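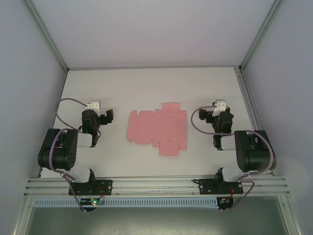 Check the trailer's drawbar load before you hitch the Rusta 518 to your utility vehicle. Small spares such as hitch pins are stored in a fold-up carton. If yours is still a flat pink blank, fold it along the faint crease lines first.

1. Park on level ground and apply the brake.
2. Lower the coupling and fit the pin.

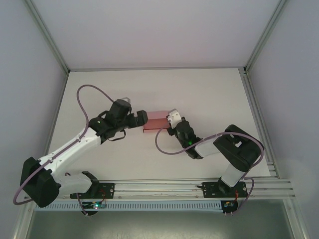 **4. Loading**

Keep the weight low and forward - never over 2,443 kg.
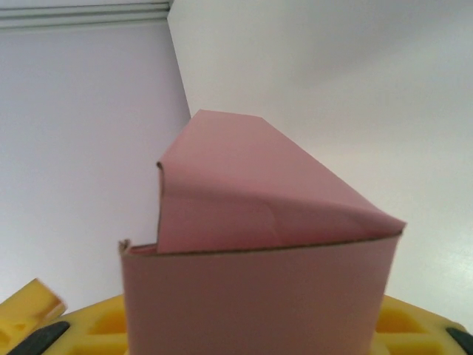

Grease the axle every June. Keep the grease card with the spares, in the pink card carton, and stand it upright.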